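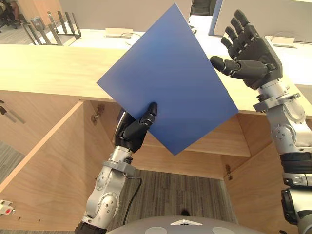 # About Corkau

Corkau makes beaded trim, beaded panels and finished accessories for bridal shops, costume departments and private customers. The workshop is in Brurard. It opened with one sewing table and a rented storage room, and it now occupies the ground floor of the same building. Nicanor Ibarra founded the company and still signs off on every new pattern before it goes into the catalog.

## What we make

The catalog holds 391 patterns in two lines.

**Bravo** is glass seed bead trim on woven cotton tape. It is sold by the yard in widths from half an inch to four inches. Bravo is meant for hems, cuffs, necklines and sashes. Each yard is edge-stitched on both sides so that it can be cut without shedding beads past the cut line. Cut ends still need to be folded and tacked before the trim is worn.

**Bisano** is the heavier line: flat panels worked on a stiff backing, used for collars, belts, headpieces and hat bands. Panels are made to a paper template supplied by the customer or drawn by us from measurements. The largest panel we accept is 30 inches on the long side. Anything larger is made in sections and joined with a covered seam.

We don't sell loose beads or pattern kits, and we don't rent finished pieces.

## Materials

Beads are sorted by size before stringing. Beads with sharp holes are removed at this stage, as they are the main cause of broken thread. The standard thread is bonded nylon, doubled and waxed. For trim that will be washed by hand we use a polyester thread of the same weight, which should be requested at the time of order.

Colors are matched under daylight lamps against a retained sample of each bead lot. A lot that doesn't match its sample is given a new number and listed as a separate color. For this reason a customer adding to an existing garment should send us the lot number printed on the original invoice. If the number has been lost, a short length of the old trim will do.

Metal-lined beads darken with skin contact and perfume. We recommend them for outer surfaces only and will say so on the quote if the template places them against the neck or wrist.

## Orders and lead times

Stock trim ships within three working days. Custom trim has a minimum of 30 yards per color. Bisano panels have no minimum, and single pieces are accepted.

A custom order goes through these steps:

1. The customer sends a sketch or template, measurements and a date.
2. We return a written quote with a bead list.
3. A four-inch sample is made and mailed.
4. The customer approves the sample or marks changes on it.
5. Work starts when the approved sample and the deposit have both arrived.

One round of changes is included in the price. Further rounds are charged at the sample rate. The workshop closes for the last two weeks of December, and orders approved during that period are entered in the queue when we reopen. 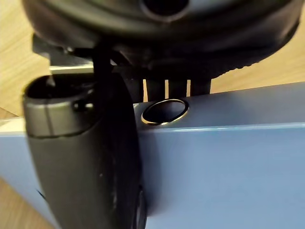
**Can a Corkau belt or collar be resized after it has been finished?**

Belts can be shortened by up to two inches from the closure end, and lengthened by the same amount if the original lot is still on the shelf. Collars are shaped to the template and have to be remade.

## Repairs

We repair our own work at any age. Repairs in the first year are free of charge, apart from postage, when the fault is in the thread or the backing. Work made by others is accepted after inspection. Some of it can't be repaired economically, and in that case we return it with a note stating what we found.

Pieces should be sent flat, between two sheets of card, with the damaged area marked in basting thread. Please don't use tape on the beads. The adhesive gets into the holes and has to be removed by hand.

## Trade accounts

Trade accounts are open to shops and costume departments with a registered business address. The first order must be at least 200 dollars. There is no minimum after that. Trade sample cards are lent for 30 days and cover the full Bravo range.

*Page last revised 2 May 2018.*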